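# Cord management for a lamp that lives on a round table?

**pinebark_jo** wrote:

Ok so I finally brought the globe lamp home and set it up on the round table.

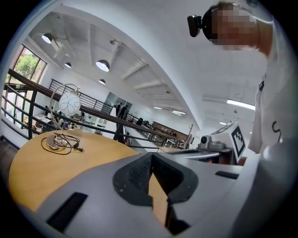 I love it, I really do, but the cord is driving me nuts. It's black, it's long, and it just piles up next to the base in a big loopy mess. The table has a honey-colored wood top and everything shows on it. The lamp has that thin curved silver arm and a white globe with swirly dark lines all over, so you'd think your eye would go there, but nope, mine goes straight to the cable.

I don't want to drill the table. It was my aunt's (Jozefína Doležal, if anybody here ever bought curtains from her shop!) and she would haunt me. Ideas?

---

**mudroom_mel** wrote:

Velcro ties. Coil the extra, strap it in two spots, stick it under the table with one of those adhesive clips. Ten minutes, done.

---

**Gasket40** wrote:

I'd be careful with adhesive clips on an old finish. I used the Wendix ones under a pine desk and when I pulled one off it took a patch of varnish with it about the size of a quarter. Underside, sure, but still.

Shorten the cord instead. Cut it, new plug, 2 dollars at the hardware store.

---

**mudroom_mel** wrote:

Telling someone to cut the cord on a lamp they just got is wild to me. What if she moves it to a different room in May and needs the length back?? And I've had clips up for years with zero damage, you have to warm them with a hair dryer before you pull.

---

**Gasket40** wrote:

Then she buys an extension cord. I rewire lamps all the time, it's not surgery.

---

**pinebark_jo** wrote:

Haha please don't fight. I'm not cutting anything, I can barely change a bulb. The hair dryer thing is good to know though! Does it matter that the plug on mine is pretty small? I was wondering if one of those cord boxes would swallow the whole thing.

---

**tansy_and_thyme** wrote:

I have the Buma box, the short one, and it's fine on the floor but I would never put it on the table. You'd be swapping a pile of cord for a plastic brick. On a round table I run the cord straight back off the edge that faces the wall, then down one leg with twist ties in a matching color. Brown ones, not black. You only see it if you go looking.

Also where did you get that shade? I've been hunting for something with a line pattern like that and everything at Meireles is plain frosted.

---

**pinebark_jo** wrote:

Estate sale, no label anywhere on it, sorry!! I paid 40 for it and I would have paid more. Brown ties down the leg sounds like my speed.

---

**oldhouse_ray** wrote:

Going to disagree with pretty much everybody and say wrap the extra in a fabric cord sleeve and let it show. Linen or something in the tan family. My wife did it with a floor lamp and people ask about it. A cord is part of a lamp, I don't get the obsession with hiding them.

---

**tansy_and_thyme** wrote:

Ray, a sleeve makes a pile of cord into a fatter pile of cord. It works on a floor lamp where it runs in a straight line.

---

**oldhouse_ray** wrote:

Fair, she'd have to coil it first. Figure eight, not a circle, or it twists up on you.

---

**pinebark_jo** wrote:

Update: got a pack of brown ties, going to do a figure eight and hang it behind the leg tonight. If it looks terrible I'll try Ray's sleeve. Mel, I'm saving your clips for the TV stand, which is a whole other disaster.

---

**mudroom_mel** wrote:

Start a new thread for the TV stand, I have opinions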